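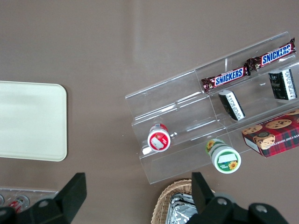
Photo: Brorna project group, wrist camera, 19/08/2018

Project report, part 2 – collecting the examples

Our task was to get a two-armed robot to serve from a snack table, learning from examples we recorded by hand. Part 1 covered the setup. This part is only the collecting, the training results come later.

We call the project Brorna. Recording program is Wondeo, which the lab already had, and we wrote a small script on top (Dorkudeo) that cuts each recording into start, grasp, lift, place, end. The cutting took longer to get right than anything else in July. It kept ending the grasp too early whenever the fingers stopped for a moment, so we added a wait of 4 frames. Better after that.

What we recorded

Pick something up, put it on the tray, arm back to rest. One person drives, one person writes the log. Snickers bars, a sandwich from the basket, the small drink bottles, the cookie box. We switched drivers after every 30 recordings, otherwise the moves get lazy and all look the same.

Total kept so far is 79. Thrown away: 7, mostly dropped items, one where the log sheet and the file name didnt match and we could not work out which was right.

Cameras

One fixed view of the table, plus the wrist views. The wrist view is good for the last bit before the fingers close. The fixed one is better for seeing where the arm is compared to everything else – we used it for checking every recording the same day.

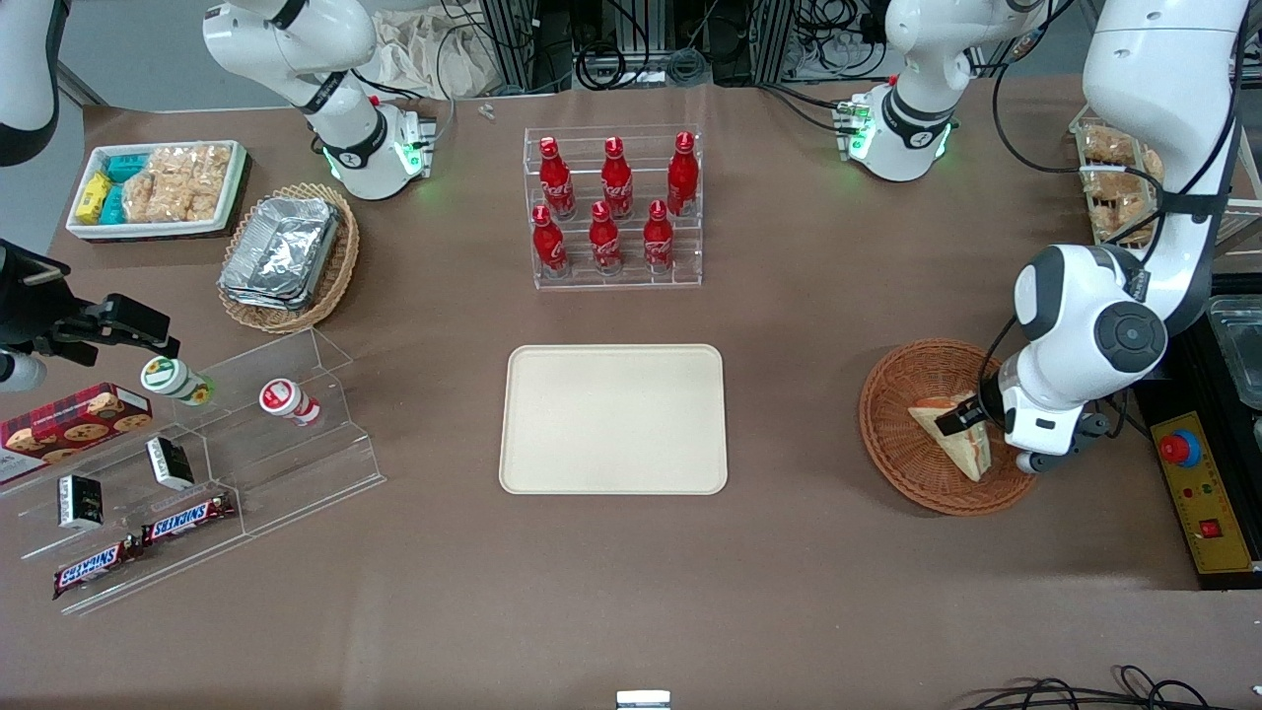

The sandwich was the slow one. Squeeze too hard and the bread folds, too soft and it slips on the way up. We ended up coming in from above with the fingers on the flat sides and closing in two steps. Should have written that rule down before we started, the early sandwich recordings are all over the place and we will probaly leave them out of the first training run.

Clear plastic shelves are also a problem. Shiny edges, and in the wrist view you can see the table through them. Moved the lamp, helped a little.

Still to do

- more left-arm recordings, we have too few
- same items in new spots on the shelf
- second log sheet for failed grasps, the Hayashi group keeps theirs and says it is useful
- fix the clock on the recording PC, it runs behind
- redo the early sandwich ones with the two-step close

Log sheets and the Dorkudeo script are in the shared folder under part2.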